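Projektbericht: Was bringt Schattenboxen vor dem ersten Sparring?
Abgegeben am 3. Juni 2019

Wie ich auf das Thema gekommen bin

Eigentlich wollte ich ja was über Ernährung machen. Hatte auch schon die Gliederung fertig und alles. Dann war ich im Oktober bei einem Anfängerkurs im Boxen, weil meine Mitbewohnerin nicht alleine hin wollte, und bin hängen geblieben (sie übrigens nicht). In diesem Kurs wurde am Anfang gefühlt endlos Schattenboxen gemacht, und die Hälfte der Leute hat die Augen verdreht. Ich auch! Man steht vor dem Spiegel, haut in die Luft und kommt sich dabei ziemlich albern vor. Der Trainer schwor drauf, die Leute wollten an den Sandsack, und ich hatte plötzlich ein Projektthema.

Die Frage war also: Halten Anfängerinnen und Anfänger ihre Deckung besser oben, wenn sie vorher viel Schattenboxen gemacht haben? Ich habe mich absichtlich auf die Deckung beschränkt. Trefferwirkung, Kondition, Beinarbeit, das wäre alles auch spannend gewesen, aber dann säße ich jetzt noch dran.

Wo das Ganze stattfand

Mitgemacht haben zwei Vereine, der Boxring Selisden und die Kampfsportabteilung vom SV Kulten. In Selisden trainieren sie klassisch, mit Seilspringen, Partnerübungen und einem Ring, der quietscht, sobald man die Ecke wechselt. Kulten macht eigentlich hauptsächlich Kickboxen, hat aber zweimal die Woche eine reine Boxgruppe, und die durfte ich nehmen. Insgesamt waren es 69 Leute, alle mit weniger als einem halben Jahr Erfahrung. Dass es so viele werden, hätte ich nie gedacht, ich hatte mit einer Handvoll gerechnet und musste meine Auswertungsbögen zweimal nachdrucken.

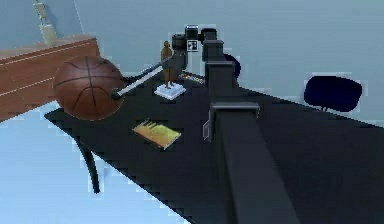

Die beiden Gruppen waren am Anfang nicht gleich stark, das muss ich gleich dazusagen. In Kulten hatten viele schon mal Kickboxen gemacht und hielten die Hände von Haus aus tiefer, weil sie auf Tritte achten. In Selisden kamen viele aus dem Fitnessstudio und hatten ordentlich Kraft, aber null Gefühl für Abstand. Ich habe deshalb nicht Verein gegen Verein verglichen, sondern in beiden Vereinen gelost: Eine Hälfte machte pro Einheit drei Runden Schattenboxen mehr, die andere Hälfte ging in der Zeit an den Sack. Bei 69 Leuten geht das natürlich nicht glatt auf, die Sackgruppe hatte eine Person mehr.

Wie ich gezählt habe

Am Ende des Blocks gab es für alle lockeres Techniksparring, zwei Runden, nur Führhand, mit Kopfschutz und großen Handschuhen. Ich saß daneben und habe bei jedem Führhandstoß notiert, ob die Schlaghand am Kinn blieb oder absackte. Klingt simpel. Ist es nicht! In der ersten Stunde habe ich bestimmt die Hälfte verpasst, weil manche drei Jabs hintereinander raushauen und ich noch am ersten herumgekritzelt habe. Diese Stunde habe ich komplett rausgeworfen und wiederholt. Danach ging es besser, auch weil ich nur noch Striche gemacht habe statt Kreuzchen in Kästchen.

Zusammengekommen sind 1.049 gezählte Stöße. Bei 487 davon ist die Hand abgesackt, also bei knapp der Hälfte. Ich fand das erst mal erschreckend viel, der Trainer in Selisden fand es völlig normal und meinte, ich solle mal bei den Fortgeschrittenen zählen, da würde ich mich auch wundern.
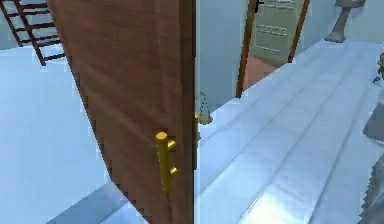

Ergebnisse

Jetzt der interessante Teil. In der Schattenboxgruppe blieb die Hand öfter oben, und zwar in beiden Vereinen. Der Abstand war in Selisden deutlich und in Kulten eher mager. In der ersten Runde war der Unterschied überall größer als in der zweiten. Sobald die Leute müde wurden, sanken die Hände in beiden Gruppen, und zum Schluss sah man kaum noch, wer vorher was trainiert hatte. Das deckt sich mit meiner eigenen Erfahrung, ich weiß nach zwei Minuten auch nicht mehr, wo meine Rechte ist.

Was mir beim Zählen aufgefallen ist, obwohl ich es gar nicht untersuchen wollte: Die Leute aus der Sackgruppe haben sich nach dem Schlag viel öfter nach vorne fallen lassen. Am Sack kann man sich eben anlehnen, in der Luft nicht. Das habe ich leider nicht mitgeschrieben und kann es nur als Eindruck anbieten.

Was nicht so gut lief

Da gibt es einiges. Ich war die Einzige, die gezählt hat, und ich wusste bei vielen, in welcher Gruppe sie sind. Das würde ich nie wieder so machen. Dann waren nicht alle jede Woche da, in Kulten fiel außerdem zweimal die Halle aus wegen eines Tischtennisturniers. Und beim Sparring haben die Partner gewechselt - wer gegen jemanden mit langer Reichweite stand, hat sich automatisch besser gedeckt, ganz egal, was vorher geübt wurde.

Ich hatte außerdem geplant, alles mit dem Rundentimer von Khokhar zu steuern, damit die Pausen überall gleich lang sind. Der Timer hat auch brav gepiepst, nur hat man ihn in Kulten neben der Musik nicht gehört. Ab der dritten Einheit habe ich dann einfach gebrüllt.

Kosten

Vom Fachbereich gab es 500 Euro. Davon gingen die Leihgebühr für den Kopfschutz, der Druck und ziemlich viele Zugfahrten nach Kulten weg. Die Bandagen kamen von Ruvska, die waren in Ordnung, nach dem Waschen allerdings ein einziger Knoten.

Fazit und wie es weitergehen könnte

Ich würde sagen, dass Schattenboxen bei Anfängern hilft, zumindest solange sie noch Luft haben. Wie lange der Effekt hält, weiß ich nicht, dafür müsste man dieselben Leute nach ein paar Monaten noch mal anschauen, am besten mit zwei Personen am Rand, die unabhängig voneinander zählen. Spannend wäre auch, das Schattenboxen ans Ende der Einheit zu legen, wenn alle schon platt sind. In Selisden hätten sie Lust darauf, ich habe schon gefragt.

Die Strichlisten liegen als Anhang bei, die verworfene erste Stunde ist extra markiert.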